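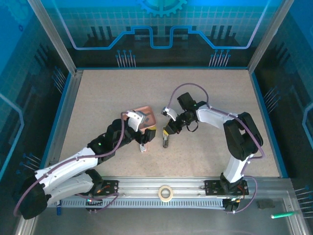 Flakari Bench and Repair Club

Against the perfect tray

Every September we get a fresh round of enthusiasm for small-parts trays, and every September I am asked to sign off on buying more of them. I would like to say why I keep dragging my feet.

The case for trays is simple enough. You put the little pieces in something with a rim, they don't roll away, and the next person can find them. I have no quarrel with a rim. A plain pink tray with a few dark gray pieces in it does the job on a speckled bench as well as anything in the Brultex catalog. What I doubt is the next step, where one tray becomes a system.

Vangelis Koutsoukos put the system to us last year. He wanted a Stendura rack with 10 trays to a bench, each one a different color, and a chart on the wall telling you which color meant what. He had priced it at 300 a bench and he had clearly enjoyed working it out. I asked him what would go in the seventh tray. He said we would find something. I'm sure we would! That is my whole objection.

Give people a container and they will fill it. Our back cupboard holds over 2,000 screws that were saved because there was a drawer for them, and in my time here I have seen a member go to that cupboard, find the right screw and come back happy on 2 occasions. The rest of the time they rummage for a while and then open a new packet.

I am told that a tidy bench makes for careful work. Maybe. I have watched people spend most of an evening arranging their tools and then rush the repair before the doors closed. I have also seen tools left lying on the bare surface, a hand's reach from the tray, and it is hard to see what harm that did. You were going to pick the thing up again anyway.

The Moulin benches we looked at in the spring came with molded slots for everything, and I thought they were the worst of the lot. A slot suits the tool it was made for. Replace that tool with one a little fatter and you have a dent in your bench that collects dust.

So my vote is for one tray per bench, shallow enough to see into, emptied at the end of the night. If it gets full, you have too many parts out. Vangelis says this is stingy and that I will lose something important – he may be right, I have lost things before. I would still sooner look for one small piece on an open bench than in 10 colored trays with a chart.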